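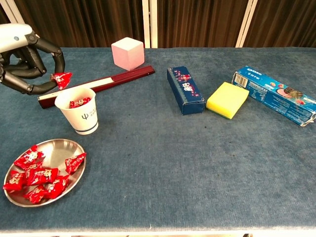
Natalia Valdovinos buys candy for a living, though she says the word "buy" covers a lot of paperwork. She has run the confectionery side of Prikby, a wholesaler that supplies corner stores and small groceries, since 2000. Her office is on the second floor of the warehouse, and the window looks out on the loading docks.

She started at the company as a temp, typing invoices. The man who had the job before her, Refugio Jaramillo, retired that May and suggested they give it to the person who already knew where the orders were kept.

"He left me a card file and a phone number for each factory," she said. "Half the numbers were out of date. I spent the first month calling people and asking if they still made hard candy."

Hard candy is still the part of the list she knows best. Prikby carries 118 kinds of wrapped sweets, and 85 of them are boiled sugar of one sort or another. The rest are chews, toffees and a few filled pieces that sell mostly in winter. Chocolate is handled by a different buyer, Desta Chala, who has the desk across from hers and a separate cold room.

Asked what makes a candy sell, she talked about the wrapper first. The twist wrap is older than either of the other common types, the fold and the sealed pillow pack, and customers over a certain age look for it. It lets in more air than a sealed pack does. In a humid summer a boiled sweet in a twist wrap will go sticky on the outside, and then the paper won't come off.

"I get calls about that every August," Valdovinos said. "The store has put the tub in the front window, in the sun. I tell them to move the tub."

Color is the next thing. Red outsells everything else in the mixed bags, and stores complain when they get too many greens. She once asked a supplier, Faren, to change the mix. They sent her a trial lot with no yellow in it at all, and that one came back too, with a note from a shopkeeper whose mother only ate the yellow ones.

"So we went back to the old mix. It has stayed that way."

The worst year she can remember was the one when Dissanayake, a family firm that made her best-selling ginger drop, closed its plant. The owner's nephew, Asanka Jayawardena, had kept the recipe and wanted to start again in a smaller building. It took him 16 months. Valdovinos held the space on her list open the whole time and took some criticism for it at work.

"People kept asking me when I was going to fill that line. I said I had a product for it. I just didn't have it yet."

Jayawardena's drops are a little smaller than his uncle's were and have more ginger in them. She prefers the old ones, and has told him so. The stores reordered within two weeks.

She tastes everything before it goes on the list, usually in the morning, with water and plain crackers between samples. She does not taste more than six in a day. After that, she said, it is all just sweet. Her dentist knows what she does and sees her every four months.

At home she keeps no candy. Her grandchildren have learned to visit her at the office, where there is a drawer of samples, and she lets them take two each. The younger one asks for the ginger drops and then gives them to his brother.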